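Why Small Round Things Roll

A cherry tomato is close to a sphere. A sphere touches a flat table at only one small spot, so very little holds it in place. A light push, or a table that leans slightly, is enough to start it rolling.

Fabric changes this. Cloth is woven from threads, and the threads make a surface that is bumpy up close. When a tomato presses on cloth, the cloth sinks a little and the contact spot gets larger. Wrinkles act as low walls.

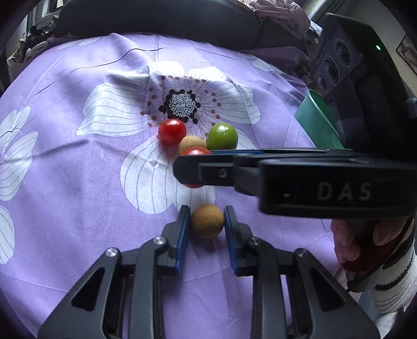
The skin of the object matters too. Smooth skin slides easily. A rough surface catches on the threads. Shape also counts: an object longer than it is wide rolls well in one direction and poorly in the other.

Test it at home. You need a tray, a tablecloth, a ruler and 3 small round foods.

Lay the cloth flat on the tray. Put one food 30 centimeters from the lower edge. Raise the other end slowly and stop when the food moves. Measure the height of the raised end and write it down. Repeat without the cloth.

Word to know: friction, the force that resists sliding between two surfaces.

Clisix Kitchen Science, Sheet 2466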